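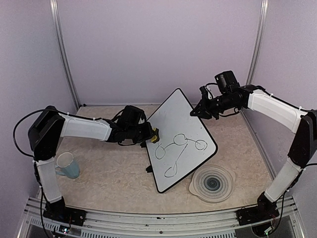 # Nulstead library opens whiteboard study rooms on Delacroix Street

29 Apr 2021

The Nulstead public library has opened its new study rooms on the second floor of the Delacroix Street building. The rooms can be booked from this week by anyone with a library card, and there is no charge for the first two hours.

The floor was used for storage until December, when the last of the old newspaper volumes were moved to the county archive in Kalholm. Work on the walls and wiring began soon after. The library had planned to open the rooms in time for the winter exams, but a delay in the delivery of the doors pushed the date back.

There are 15 rooms in all. Most are meant for one or two people and have a desk, a lamp and a small whiteboard that can be taken off its hook and laid flat on the desk. The larger rooms at the end of the hall seat six and have a screen on the wall. Visitors need to bring their own cable for the screen, as the library does not lend them out.

The whiteboards were added after a survey of cardholders last year. The library received almost 200 replies, and the most common request was for somewhere to draw and talk through schoolwork without bothering other readers. Quiet seating came second, followed by longer evening hours. The evening hours have not changed so far. The library says it will look at them again once it has a few months of booking figures.

Markers and erasers are kept at the second-floor desk and are signed out with the room key. Only dry-erase markers may be used. Boards should be wiped before the key is returned, and anything left on them will be erased at closing time. Readers who want to keep their notes can use the scanner next to the elevator, which sends pages to an email address for free. The boards themselves do not fit in the scanner, so notes have to be copied onto paper first or photographed with a phone.

Bookings are made through Skomo, the same online system the library uses for its meeting hall and the craft tables downstairs. A room can be reserved up to two weeks ahead. Cardholders who do not use the website can book by phone or at the front desk, although phone bookings are taken only in the morning. A room that has not been claimed 15 minutes after the start time goes to the next person waiting.

Current health rules still apply. Masks are required in the hallway and in any room with more than one person, and staff wipe down desks and door handles between bookings. For now the larger rooms are limited to four people, and there is a short gap between bookings – this is why the website shows start times that do not fall on the hour.

The project cost less than planned, according to the library's spring report. Most of the furniture came from the Kalholm branch, which closed its reading room two years ago, and 55 chairs were repaired and covered again. Those that were not needed upstairs have gone to the children's section and the meeting hall.

Parking behind the building remains closed while the drains are being repaired. Visitors can use the lot across from the post office, where parking is free after four in the afternoon. The side entrance on the alley is also closed, so anyone using the elevator should come in through the main doors and turn left at the returns counter.

Food is not allowed in the study rooms. Drinks with a lid are fine.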